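Rornby work cell, house rules for the table task. Posting them as a thread so new operators can find them. Updated 27 May 2021.

1/ Clear the floor around the stand before the arms are powered. Bags and spare parts go behind the line. Cables get checked by hand at every joint.

2/ One person has the stop button and does nothing else. If that person needs a break, the session pauses. We took this one from the Clestoneck checklist and kept it word for word.

3/ Speed stays at 300 mm/s or under whenever a gripper is near a part. Free moves can go up to 1000, with everyone back behind the line.

4/ Grip force starts at the lowest setting. Go up one step at a time, 5 steps at most. If a part still slips, change the grip point and write it down.
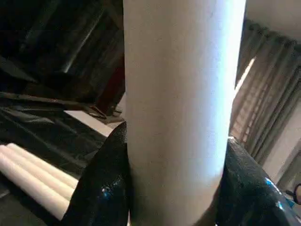
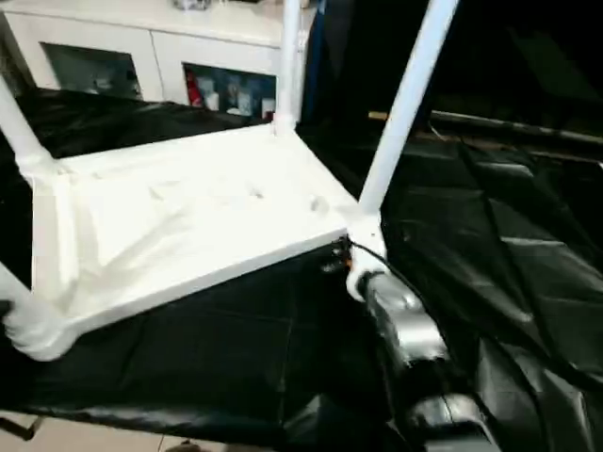 Black sheet under the work both times.

5/ The sheet. Smooth it out before each run. Wrinkles next to a part can catch a fingertip. Replace it when it tears; no tape patches.

6/ Hands stay out until both arms report idle. Say "hands in" out loud, wait for the answer, then reach. Same thing going out.

7/ Log every stop, including the ones that felt silly. Time, task step, who called it. The Rastska sheet has a column for each.

8/ Next review is in August. Send changes before then and I'll add them to the list.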